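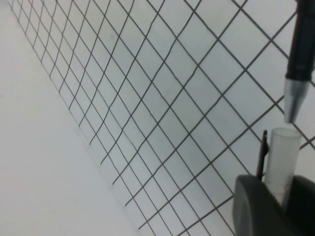

Slide 2: Saturday night in Belville

Good evening, everybody, and thank you for coming out. I know the parking here is no picnic. (Wait for people to sit. Check the clicker.)

I was asked to talk about the Semden women's basketball season, and I could go on about it until breakfast, so I'm going to stick to one game and mostly to the last two minutes of it. Some of you were in the building. Official attendance was 3293, and I have met a good many more people than that who say they were there!

Semden was down 16 at the half. Harju Tech had been sending two defenders at our point guard every time she came off a screen, and we kept throwing the ball over the top of it, right into somebody's hands. I sat at the radio table with my head down, writing "turnover" over and over.

Slide 3: What changed

So what did the coaches do at halftime? They moved the screen up, nearly to half court. It sounds like a small thing (and I'll admit it took me until the fourth quarter to notice), but it meant the two defenders had a long way to run back, and our center was catching the ball at the foul line with all that open floor in front of her.

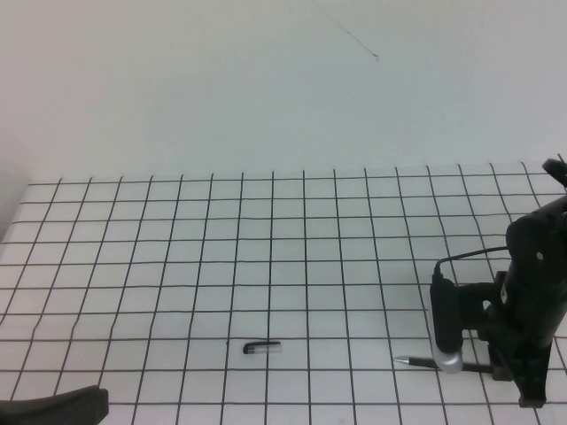
She isn't a big scorer, bless her, but she can pass, and she started finding the corners. Two threes, then a layup, then another three, and the folks behind me were standing on their coats.

Slow down here. Let them enjoy it.

Slide 4: The finish

Tied at 80, last possession. Everybody in the place figured the ball was going to our point guard, and Harju figured so too. She gave it up early, cut to the basket, got it right back and laid it in off the glass. 82 to 80, Semden.

Play the radio call if the sound is working. If it isn't, do the call myself, and don't rush it.

Slide 5: Jedavero Gym

A few words on the old gym before questions. Jedavero opened in 2000, and the seats feel every bit of it. Mention the new bleachers coming in November, then turn up the lights and take questions, starting with the back row this time.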